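Desk and Table Gallery — Moltoston Workroom

We moved into the back room at Moltoston in December and have been putting together a page of the small things that ended up on the tables. The room came with very little in it. Most of what we use day to day was carried over from the old office in Ellcombe, and the rest was picked up as we needed it. Click any picture for the larger version.

The long table stands against the wall by the light switch. Its top has plenty of knots in it, and we left them alone.

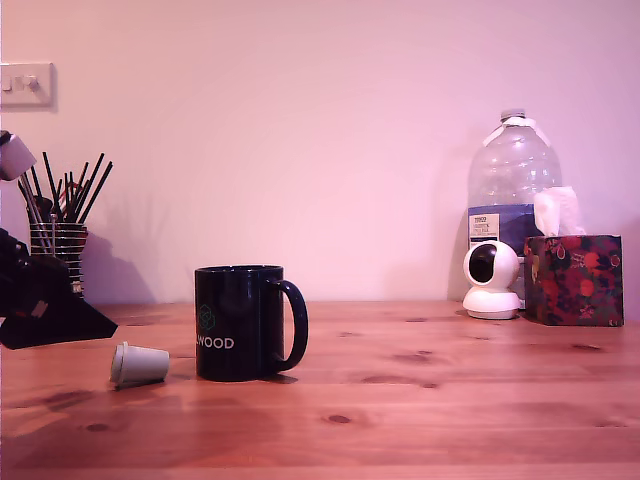

Renero Design Club — Rooms and Furnishings

Striped organizer, black and white. It came from the Ellcombe office, where it stood by the front door for years. It holds the thin black sticks, plus a few lighter gray ones. We tried it on the shelf first, but it was too tall to sit under the one above.

The wall behind the table is still plain. A pinboard is planned for the spring, 4 feet wide, and will hang to the right of the organizer. The budget for the whole room was $2,400, and $311 of that is left for the pinboard and a second lamp.
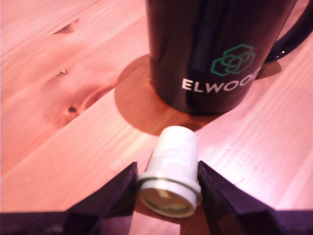
Mugs are kept in the kitchen at the end of the hall and are shared by everyone who uses the room. Please wash yours and put it back before you leave. There is no name list, so pick one you can recognize — the black one with the green hexagons above the white lettering is easy to find on a full shelf. Coasters are in the top drawer. Tea and coffee are restocked once a month.

Pictures of the Baek cabinet and the reading corner will go on page 2 when the shelves are up. Members can send in their own pictures through the contact form.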